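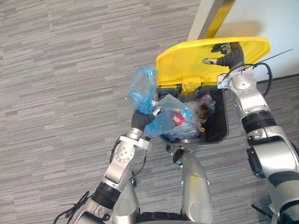 Notas para la charla: la bolsa y el cubo
Sesión interna de Nokomard, 22 sept. 2024

Inicio | Charlas | Materiales | Oficinas | Contacto

Diapositiva 1. El cubo amarillo y negro
Dejar la foto puesta mientras la gente se sienta. Empezar por la bolsa azul, que está arrugada en la boca del cubo, con la tapa amarilla levantada. Preguntar a la sala: ¿quién ha cambiado una bolsa esta semana? Esperar las manos. No tener prisa.
Decir que voy a hablar nueve minutos de un gesto muy pequeño y que después hay tiempo para discutir.

Diapositiva 2. De dónde salen los datos
Durante el invierno pasado hemos revisado los cubos de dos oficinas, la de la calle Cisternas y la de Jillasico. En total hicimos 378 cambios de bolsa y los apuntamos todos en una hoja. En 33 de ellos la bolsa se cayó dentro del cubo antes del final del día. Repetir la cifra despacio — en el ensayo la dije demasiado rápido.
Aclarar que Jillasico tiene cubos más altos y por eso no comparo las dos oficinas entre ellas.

Diapositiva 3. La tapa
La tapa se abre entera, hasta atrás. Si queda a medias, vuelve a bajar y engancha el plástico. Enseñar el movimiento con el cubo que traigo (pedir que lo dejen al lado de la mesa, vacío).
Mencionar las tapas que se quitan del todo: son más cómodas para lavar, pero acaban en el suelo y alguien las pisa.

Diapositiva 4. Abrir la bolsa
Abrirla en el aire antes de acercarla al cubo. Las bolsas finas se pegan, sobre todo cuando son nuevas. Frotar el borde entre dos dedos, sacudir una vez, meter el fondo primero.
Aquí hacer la demostración. Si no sale a la primera, seguir hablando y probar otra vez.

Diapositiva 5. El borde
El borde se dobla hacia fuera por todo el contorno, cuatro dedos como mínimo. Después se mete la mano y se empuja el plástico hacia las paredes, para que salga el aire. En nuestra hoja, casi todas las bolsas caídas tenían el borde corto por un lado.
Cuando la bolsa es demasiado ancha, un nudo pequeño en la parte de atrás es suficiente.

Diapositiva 6. El suelo
Me preguntan siempre por la moqueta. Una moqueta de rayas grises, como la de la foto, disimula bastante las manchas, y así se quedan más tiempo. Mi recomendación es poner una bandeja debajo del cubo en los sitios donde se tira café. También conviene separar el cubo del marco de la puerta, un palmo por lo menos.

Diapositiva 7. Compras
Nokomard compra 2.000 bolsas en cada pedido y el próximo es en noviembre. Propongo pedir una sola medida para las dos oficinas. Si preguntan por el precio, no lo tengo aquí; lo envío por correo.

Preguntas
Tener preparada la respuesta sobre dos bolsas, una dentro de otra: lo probamos y se gasta el doble sin mucha ventaja.
Pasar la hoja de apuntes para quien quiera repetir la prueba en su planta. Recoger el cubo y las bolsas de muestra antes de la charla siguiente.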